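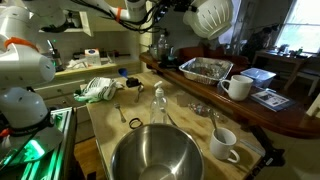

Text: Renata Kolbeck, application engineer, Velska

Taltis Kitchen Package: put-away and clearing for shared kitchens

Taltis is a mobile base with one arm and the software for kitchen work. Velska delivers it to canteens, care homes and office kitchens. Customers ask us the same question very often: can the machine do the kitchen already? My answer is that it can do a part of it. On this page I try to write which part, so that you can decide before you call the sales office.

What it does well

Rigid things with a clear edge are good work for Taltis. A colander is a nice example. It has holes which the camera finds easily, it is light, and it does not matter much if it is carried upside down. Large steel bowls are also possible when they are empty, but the shiny inside reflects the room and the arm sometimes needs a second look before it closes the fingers. Mugs are reliable if the handle is free. A mug with a spoon standing in it is a different task, and the spoon should be taken first. In the current software the order must be set by the operator.

The weight limit in the hand is 5 kg. Please count the contents also, not only the pot.

What it does slowly

Cutlery that lies flat on wood takes time. The fingers must come very low, and on an old butcher-block top, worn and with stains, the camera can take a dark spot for an object. We recommend the thin fingers from Baloyi for forks and spoons. They are ordered separately and you change them by hand with one screw.

In our test kitchen in Odberg, Taltis cleared a counter with 14 mixed objects in 70 minutes. A person does this in a few minutes, we know it. The counter was not prepared in a special way for this test, and the operator did not touch the objects.

What it does not do yet

Kitchen towels it can lift and move, but it cannot fold them so that you would be satisfied. Crumpled plastic bags are difficult, because the clear material is almost invisible for the depth camera and the machine cannot judge if there is something inside that you want to keep. The same is true for foil trays with food remains. Taltis does not know what is rubbish and what is lunch. You must give it a list, and everything outside the list stays where it is.

Very small items, like a hair tie, are ignored with the standard settings. You can switch this off, but then the arm also tries to pick up crumbs.

It does not wash, and it does not wipe. A wiping tool is in trial and I cannot promise a month for it.

The room

Taltis needs a flat floor. Tile is good. Power cords that hang from the counter to the floor must be fixed away before the base drives, otherwise the wheels can catch them. Strong sun from a window makes trouble for the camera at some hours, and a simple curtain helps more than any setting we know.

The light strip on the base is green when the arm is enabled. Keep your hands out of the working area while it is green, also when the arm stands still, as it may be only planning. The orange rings on the arm are only color and have no function.

In the package

Mobile base with arm, up to 165 cm reach height above the floor
Standard two-finger gripper
Charging dock and cable
Operator tablet with object list editor
Two days of training at your place

Not in the package: thin fingers (Baloyi), second battery, protective sleeve for the cable bundle. If your kitchen has steam, please take the sleeve.

Is it worth it for you?

For a kitchen with many equal objects, the same mugs and the same bowls every evening, I would say yes, especially if the work can be done at night and the speed is not important. For a home kitchen, where every day something different lies on the counter, I would wait. We offer a trial rental for one month and we come to install it. The February places are already taken.

Products | Taltis | Grippers | Rental | Service | Downloads

Velska Odberg | Contact | © Velska, all rights reserved | Back to top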